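Igor Malinowski on Cleritari, a play with four actors and no stage

Igor Malinowski has been directing for most of his working life, but he says he still gets nervous when an audience is allowed to walk around. In Cleritari, the new production from his company Lusik, they walk around for the full 55 minutes.

The play follows four members of one family who come back to clear out a house after a death. Each takes a different floor. Spectators choose whom to follow and can change their minds whenever they like.

"You will miss things," Malinowski says. "I tell people that at the door. If you stay with the sister, you won't hear the phone call in the kitchen. You'll only hear her brother come upstairs afterward in a bad mood."

The script started as a short radio piece by the writer Urbańczyk, with two voices and no setting at all. Malinowski heard it in November and asked for more characters. The first full draft ran to 236 pages, most of them now gone.

"It was a good draft to read," he says. "It was a terrible one to rehearse. Everyone had a speech at the same time."
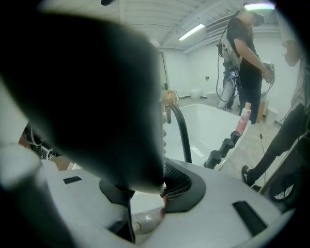
White walls and a white ceiling in the room.

Timing has been the hardest part. The actors can't see one another for long stretches, and there is no music to keep them together. Instead they listen for doors. When the front door closes for the second time, all of them know they have to be on the stairs before the father finishes his song.

"One night he sang it too fast," Malinowski says. "We had three people on the stairs and one still in the attic, talking to a coat."

The company is used to bigger rooms. Its last show, Clerex, played to 300 people a night with a full lighting rig. Malinowski doesn't miss the rig, although he admits he misses the wings.

"There's nowhere to stand and watch," he says. "I end up following the audience, and then they think I'm in it. A woman asked me where I'd hidden the will."

He hasn't decided whether to tour. Another house would mean new routes and new cues — probably a new ending too, he says, as this one depends on the back stairs. For now the run continues through 20 October 2019, and he is already making notes for a version with the mother's part rewritten.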